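Rarkville Colour Mixing - README

Welcome! Rarkville is a collection of photographs of coloured liquids being mixed at a tabletop, put together because we love how much you can learn from a splash of purple in a plain beaker. It holds 1,490 photographs from 27 mixing sessions, sorted into 6 colour families.

What's in it

Every folder is one session, named by colour family and session number (purple_04, green_11 and so on). Inside are the photographs and a notes.txt with the recipe, the order of pouring and anything odd we spotted. Do read the notes - the purple ones are the best!

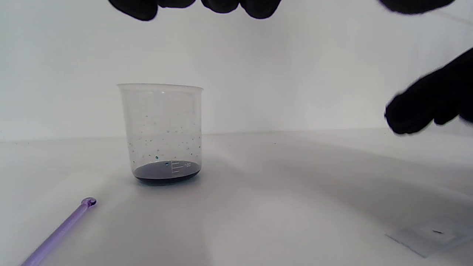
Dark purple in the bottom of a clear beaker, with blue-teal droplets on the walls above it.

Droplets turned out to be our favourite part. They are labelled separately from the main liquid, so a photograph can be tagged "purple" for the pool and "teal" for the walls. 227 photographs carry both kinds of label so far, and we'd like to get through the rest.

Known gaps

Very dark mixtures are hard to name. If we couldn't agree between purple and black, the label is "dark" and the notes say so. Volumes are read by eye from the marks on the beaker, so treat them as rough. The January sessions have no volumes at all.

Versions

Blomqvist - first release, main liquid only
Tridar - droplet labels added, 19 May 2018

Corrections and new recipes are very welcome.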